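Archive pages missing after move to new host
Status: Resolved
Opened by: Lina Karam
Project: Gradik (webcomic)
Category: Archive / navigation

Opening report

We moved the Gradik site over to Rernik hosting in March. The front page loads and the newest strip displays properly, but the archive is broken. Clicking "Previous" works for the first few strips and then drops the reader back on the home page. The "First" button goes to chapter 2 instead of chapter 1. Readers have been emailing about it and I can reproduce it in two browsers on my own machine.

The comic files themselves are all on the server. I checked over FTP and the folder sizes match the old host.

Reply from support

Thanks Lina. Can you tell us which comic plugin you're on, and whether the strips were imported with the export file or copied straight from the database? Please also send the address of the last strip that works before it jumps home.

Lina Karam

Plugin is Atau, version 3. I used the export file. The last one that works is the final page of chapter 2, "Sabbagh's Kitchen". Going forward from the chapter break is fine. Going backward is what fails.

I also cleared the cache in the plugin and in the browser. No change.

Support

We had a look at the import log. It stopped with a timeout partway through and was then restarted. Chapter 1 came in on the second run, but those posts were given the import date as their publication date, so Atau is sorting them after everything else. "Previous" at the start of chapter 2 has nothing to point to, and it falls back to the home page. 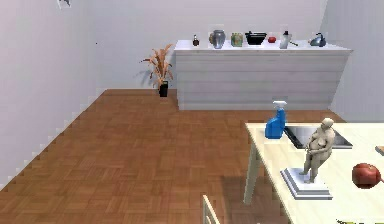 Render of a room with counter and table.

The fix is to restore the original dates on the chapter 1 posts. Do you still have the old export file? Please don't re-run the import, as you'd end up with duplicates of every strip.

Lina Karam

Yes, still have it. Uploaded to the ticket. There are 25 strips in chapter 1. The original dates matter to me because the blog notes under each strip refer to what was going on that week.

Support

Received. The dates are all in the file. We've raised the import limit on your account so it won't time out again, and run a script that matches each chapter 1 post by title and writes the old date back. Then we rebuilt the Atau index. Could you test on your end?

Lina Karam

"First" now goes to the cover of chapter 1 and I can click all the way back from the newest strip. Comments are still attached to the right pages.

One leftover: the RSS feed sent the chapter 1 strips out again as new. A couple of subscribers have noticed. Can that be undone?

Support

Items already picked up by feed readers can't be recalled. The feed itself is correct now and will only show the latest strips. You may want to post a short note for subscribers. Closing this one, reply here within 3 days if it comes back.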